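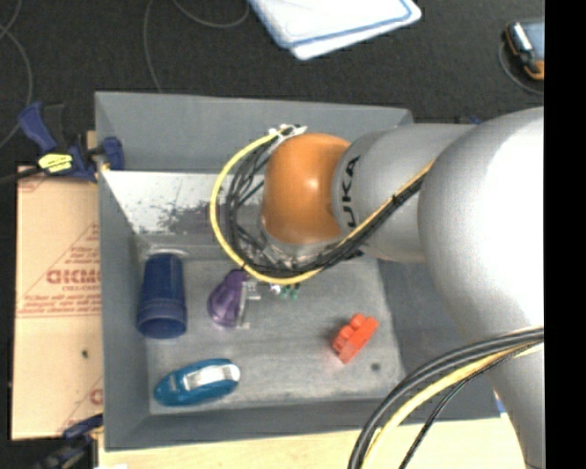 Cajón gris: motas y roces en la pared del fondo, rayas en el suelo

Imprimir | Enviar por correo

Quitar marcas negras de la pared de un cajón de piezas

Munther Karam
28/10/2018

Tengo que dejar presentable un cajón rectangular gris, de paredes altas e inclinadas, que se usa a diario con objetos pequeños de colores. La pared del fondo tiene dos zonas: la parte superior es gris medio y lisa, y debajo hay un panel más pálido y con brillo. El problema está en el panel, que tiene motas negras por toda la superficie, roces oscuros y una mancha corrida donde las marcas se juntan. El suelo está gastado, con rayas finas y un punto oscuro pequeño y redondo cerca de una esquina. El suelo me preocupa menos, salvo ese punto.

He probado con bayeta de microfibra y agua con jabón neutro. Sale polvo, pero las marcas siguen igual. No conozco el material ni del panel ni del cajón. El cajón llegó montado y sin ficha, y en Troltineck solo me ofrecen cambiarlo entero por 149 euros.

Necesito saber tres cosas: cómo distinguir entre suciedad adherida y daño de la superficie, qué producto puedo usar sin perder el brillo del panel, y si conviene lijar el suelo. Tengo en el armario una botella de Flaketum y lija de grano 400.

Leen Harb

Empieza por separar los dos casos. Pasa la uña en perpendicular a la marca. Si notas un escalón hacia fuera, hay material depositado y se puede retirar. Si la uña cae en un surco, falta material y ningún limpiador lo va a resolver. Si no notas nada, puede ser una transferencia muy fina o una tinción, y eso solo se sabe probando.

Orden de prueba, de menos a más agresivo, siempre en una esquina poco visible del panel:

1. Goma de borrar blanca, en seco, sin apretar. Quita muchas transferencias de goma y no deja residuo químico.
2. Agua templada con jabón neutro y el paño apoyado sobre la mancha, para ablandarla antes de frotar. Tú has frotado, pero no dices si dejaste actuar el jabón.
3. Alcohol isopropílico en un paño blanco – nunca vertido directamente. Si el paño coge color gris claro en vez de negro, te estás llevando el acabado. Para ahí.
4. Limpiador comercial, diluido según su etiqueta.

Nada de acetona ni disolvente universal mientras no sepas de qué es el panel. Sobre algunos plásticos y pinturas el brillo se va en segundos y no se recupera.

Deja secar 30 minutos entre un paso y el siguiente. Con la superficie mojada las marcas finas se ven menos y es fácil darlas por eliminadas.

Trabaja por zonas, desde los bordes de la mancha corrida hacia su centro, y cambia de cara el paño a menudo. Vacía el cajón antes de empezar y lava aparte los objetos. Si las marcas vienen de ellos, volverán a aparecer en cuanto los metas.

Kamrul Paul

Esponja mágica y listo. Yo la uso para todo y va de maravilla.

Orest Hutsuliak

De acuerdo con el orden de Leen. La esponja de melamina que menciona Kamrul es un abrasivo fino: limpia, pero sobre un panel con brillo deja un cerco mate que se ve con luz lateral. En la parte gris superior la probaría antes que en el panel, y solo si también hay marcas.

Sobre el suelo: no lo lijes. Con grano 400 igualas las rayas superficiales a cambio de una zona mate que retiene más polvo. Si el fondo lleva pintura o recubrimiento, además puedes atravesarlo. Las rayas finas no afectan al uso. Para el punto redondo haz la prueba de la uña. Si es un hueco o la cabeza de algún remache, se queda como está.

El Flaketum no lo conozco. Mira en la etiqueta si lleva disolvente o partículas abrasivas; con cualquiera de las dos cosas, fuera del panel.

Una vez limpio puedes cubrir solo el panel con lámina protectora adhesiva. Yo puse Flultent de 200 micras en los cajones del taller de Abu Hammour en enero y ahora, cuando se marca, cambio la lámina. Se corta 2 mm más pequeña que el panel por cada lado, porque si llega al canto se levanta. Y se coloca con el panel desengrasado – cualquier resto de jabón deja burbujas.

Imprimir | Enviar por correo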